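Section 3: Setting Up Your First Wash Routine on the Ristia Washer

If you've made it this far, your Ristia is level, the hoses are tight and you've run the empty rinse from Section 2. Good! Pull up a stool and we'll get some real clothes in there. I'd suggest starting with dark cotton T-shirts, the kind everybody has a stack of, as they're forgiving and they'll show you right away if you're using too much detergent.

Before you begin

Check the care label on each shirt. Most plain cotton ones are happy on the Everyday Dark program, but anything with printing on the chest deserves a little extra thought (see step 2).

1. Sort the load. Put blacks and navies together and leave the towels for another day, however tempting it is to toss in just one. Towels shed, and black cotton picks up every bit of it.

2. Turn printed shirts inside out. Button anything that buttons, and run a hand into the pockets of whatever else is going in.

3. Load the drum loosely. You should be able to slide your whole hand in above the clothes. The drum will take up to 18 shirts, though I like to stop well short of that myself. 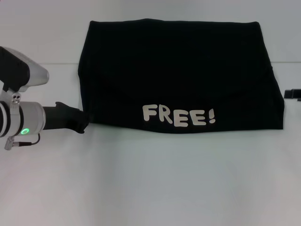

Can I use the same program for shirts with big printed lettering?
Everyday Dark is fine for them, as long as they're inside out and you leave the Warm button alone. Heavy, rubbery prints do better on Gentle, and they'd rather hang than tumble.

4. Add detergent to the left-hand drawer, up to the first line and no further. The second line is for work clothes and muddy knees.

5. Turn the dial to Everyday Dark and press Start. The display shows 39 minutes, and it may add a few if the drum needs to rebalance itself before the spin.

Note: If the display reads 111, the lid isn't latched. Open it, close it again with a firm push and press Start once more. I've had more letters about this than about everything else put together, and it really is only the latch.

Caution: Wait for the click before you lift the lid. Please don't pry at it, even if you've just spotted a stray sock on the counter.

6. Take the shirts out promptly, give each one a good shake, and smooth it with your palms while it's still damp. You'll save yourself a lot of ironing.

7. Dry and fold on a clean, flat surface big enough for a whole shirt with the sleeves spread out.

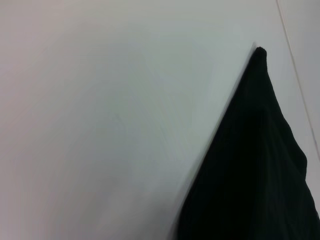

Fold the sleeves in toward the back, then bring the bottom hem up to meet the shoulders. If your shelves are shallow, fold once more. My mother rolled hers and I've never managed to get them as neat, but do whatever suits your drawers.

8. Leave the lid propped open for an hour or so afterward, and wipe around the rubber seal with a dry cloth.

Section 4 covers wool, and it's a longer one, so you may want to make some tea first.

Nevzat Gezer, Zerkard Home Appliances
Updated Nov 22, 2019

18 shares | 3 comments

dkmartens: The 111 thing had me ready to send the machine back. Firm push on the lid, away it went. Thank you!!

Laurel P.: Does the Gentle program use the same drawer? Mine left some powder behind in February when the water was so cold.

Nevzat Gezer: Same drawer, Laurel. Try liquid in the winter months, or stir the powder into a cup of warm water first and pour that in.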